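Small Objects, Long Afternoons

By two o'clock on Friday the teleoperation bench at Tautahi has been running since breakfast, and the operator has stopped looking at her hands. She drives the arm from a pair of hand controllers, picks up an object, puts it in a bin, opens the gripper and presses a pedal. The pedal closes the episode and starts the next.

The lab is building a set of pick-and-place examples for a policy it calls Dalla. The target is 200 episodes per object, with 14 objects in the set. Each episode stores wrist video, joint positions, gripper width and a one-line instruction typed before the arm moves.

Hannelore Koller, who runs the collection, spends most of her time on what happens between episodes. The start pose is shifted every time. So is the bin, and so is the object, including its heading. "If the car always points the same way, the model learns one grasp and one wrist angle," she says. "Then you turn the car and it closes on air."

The toy car is a hard object for its size. The body is rounded and the paint is glossy, so a grasp that lands too high slides off the roof. Operators are told to come down over it and close on the flanks. 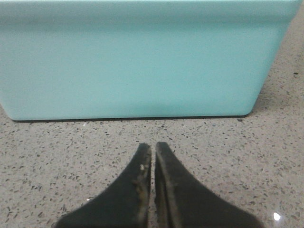
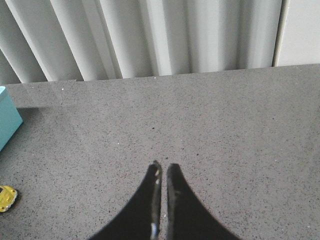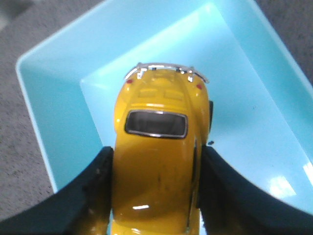 Views from the wrist camera, which the policy receives along with the joint readings.

What gets thrown out

Episodes are reviewed at double speed by Elsie Waaka. She rejects any in which the object leaves the reach of the arm, the video drops frames, or the typed instruction doesn't match what was done. Slow episodes stay in. So do fumbled grasps, provided the operator recovers without a reset, and these carry a separate tag so that they can be weighted in training.

After the February round the set held 2,041 accepted episodes. Waaka also found 40 that had been filed under the wrong instruction, all from one morning, when the text field kept the previous entry after a pedal press. The field now clears itself.

Training runs overnight. The first policy reached the objects reliably but tended to release early, with the fingers still above the rim of the bin. Koller traced this to operators opening the gripper while the arm was still moving down. The written procedure now asks for a half-second pause before release, and the next block of episodes will be collected that way, starting with the car.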